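La nevera del fondo

5 de febrero de 2019

Llevo días queriendo enseñaros el rincón de la nevera, que es donde acabo siempre que necesito despejarme un poco, y al final me he animado.

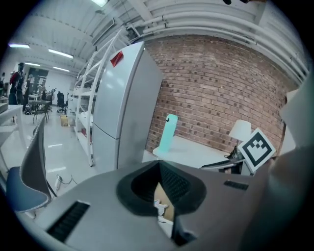
La nevera blanca, con su imán rojo arriba, y la pared de ladrillo detrás.

Lo que más me gusta es el ladrillo, la verdad. Con tanto blanco por todas partes (el suelo, las tuberías, la estantería de metal) ese rojo abriga muchísimo, y la lamparita de la mesa hace el resto – tiene algo de salita de casa de mi tía. La botella verde menta también le da su gracia, no me digáis que no.

La estantería sigue medio vacía y me he propuesto darle uso antes de marzo. Annag Pollock me recomendó unas cajas de tela de Pelen, a 17 euros cada una, y yo sigo dudando entre esas y unas cestas que vi en Astwood, más bonitas pero de 60 cm, y mucho me temo que no me entran. Tengo que medir los estantes con calma. Si alguien tiene las cajas, que me cuente si aguantan bien el peso, porque pienso meter ahí el café, las galletas y todas las infusiones que voy acumulando.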